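The Tape Dispenser Is the Best Thing on My Desk

I have owned a lot of tape dispensers. The first one that was really mine came from a drugstore when I left for college, clear plastic, weighed nothing, and every single time I pulled a strip it came along for the ride and ended up in my lap. I kept it for nine years! I don't know what I was thinking.

So when Cuiping Cai, who edits this section, asked me in May if I'd write something on stationery (she knows about my drawer), I said yes before she'd finished, and then I drove out to Rivthorpe to a wholesaler called Prastevell. They sell to schools and corner shops mostly, and they let me hang around a worktable for a day with whatever I felt like pulling off the shelves.

Let me tell you what I've come to believe. A tape dispenser needs three things from you: a flat spot to sit, a roll that fits, and a blade you respect. The cheap ones skimp on the hub, the little part that goes through the middle of the roll. If it's loose, the roll wobbles and the tape wanders off to one side and tears at a slant. I tried 95 pulls on my own dispenser at home one evening and got so annoyed by the wobble that I wrapped the hub in -- yes -- tape. It helped a bit.

Color matters too, and I'll fight anyone who says it doesn't. My friend Ueda has a gray one, very tasteful, very heavy, and she loses it under paperwork every week. Mine is hot pink. I can spot it from the hallway. A Flosta catalog I picked up at a yard sale has a whole spread of dispensers in beige and brown, and I just felt sorry for all those offices.

Then there are sticky notes, which I could go on about for pages. The long skinny ones are for books. I use orange for "look this up," green for "I agree," and purple for "oh come on." The squares are for the fridge, the bathroom mirror and the inside of the front door, where mine currently says KEYS. Peel them from the side, by the way, and pull sideways. If you peel from the bottom up they curl and drop off overnight, and then the cat has your dentist appointment.

Prastevell told me they'd sent out 3000 packs of notes to schools in one season, and the colors go unevenly. Yellow used to win every year. Now it's pink, and they've had to reorder.

I also got to ask my marker question, the one I've carried around for years: cap up or cap down? Lay it flat, they said. I've been storing mine cap up in a mug like an animal, and half of them are dry. I went home and laid them all down in a shallow tray, and now I have no room in the drawer for the stapler, so that's a problem for another weekend.

I left with two dispensers, more sticky notes than one household needs and a bag I had to hold shut with my elbow. The pink one is next to me as I type. The blade is sharp, the roll fits, and it stays put when I pull -- well, mostly. I stuck a square of that grippy drawer liner under it and now it doesn't budge.
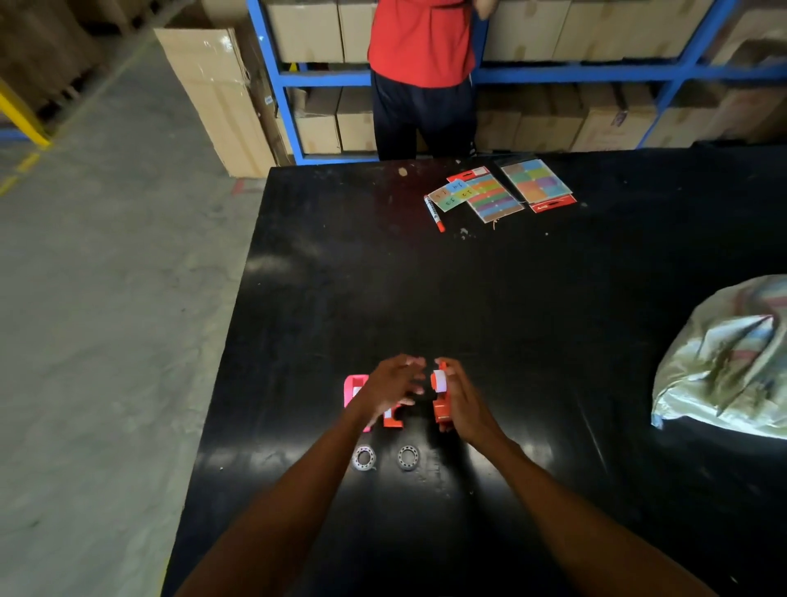

Tape dispensers in pink and orange-red, with a marker and sticky notes toward the far side of the table.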